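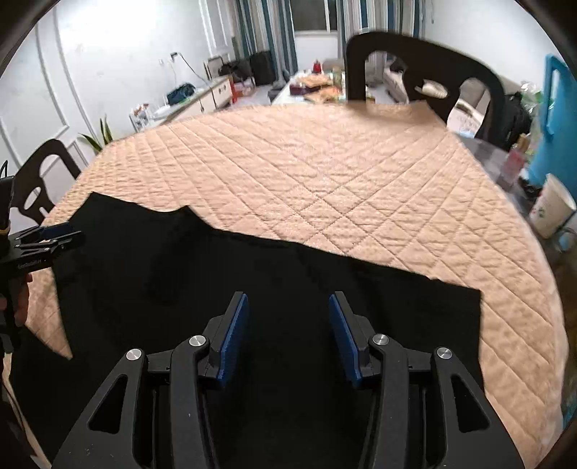 Erkthorpe Guest House
Linen and Laundry Areas: Safety Inspection Checklist
Inspection date: 11th March
Inspected by: Gifty Agbeko
Received by: Yurii Vasylenko, Building Operations

Ratings: S = satisfactory. A = action required. N/A = not applicable at this site.

Section 1. Access and exits

1.1 Corridor to laundry room clear for its full width: S
1.2 Exit door opens fully and latches on release: A
Comment: The door opens without difficulty but does not latch unless pushed. The closer arm is to be adjusted. Until this is done, staff are to check the door by hand at the end of each shift.
1.3 Exit sign lit: S
1.4 Floor free of trip hazards: S
Comment: The rubber mat at the sink has been replaced as requested at the previous inspection.

Section 2. Dryers and washers

2.1 Lint screens clean at time of inspection: A
Comment: Dryer 2 had a heavy layer of lint on the screen and more in the housing below it. The cleaning log was signed for the same morning. The supervisor is to review with staff what a signature in the log means.
2.2 Exhaust duct connected and undamaged: S
2.3 Clearance behind machines kept free of stored items: A
Comment: Two hangers and a pillowcase were removed from behind Dryer 2 during the inspection.
2.4 Power cords and plugs in good condition: S
2.5 Washer drain hoses secured: S
2.6 Gas shutoff labeled: N/A

Section 3. Chemicals

3.1 Safety data sheets present and current: A
Comment: The sheet for the Fliton stain remover is missing its second page. A full copy has been requested from the supplier, Acharya.
3.2 All containers labeled: S
3.3 Bleach and acid products stored apart: S
3.4 Eyewash bottle within date: S
Comment: Expires in April. A replacement is to be ordered now.

Section 4. Linen storage and handling

4.1 Shelving fixed to wall: S
4.2 Heavy items stored between knee and shoulder height: A
Comment: Winter comforters are on the top shelf. Move to the middle shelf and place the hand towels above.
4.3 Step stool available and sound: S
4.4 Clean and soiled linen kept separate: S
4.5 Cart loads within the 50 lb limit: S
4.6 Cart wheels turn freely: A
Comment: The Flestodach cart pulls to the left. Tag and remove from use until the front wheel is repaired.

Section 5. Fire and first aid

5.1 Extinguisher in place, gauge in the green: S
5.2 Smoke detector tested: S
5.3 First aid kit complete: A
Comment: No burn dressings. Restock from the main office.

Items marked A are to be corrected within 9 working days, except 1.2 and 2.1, which are to be corrected at once. Yurii Vasylenko is to confirm completion in writing.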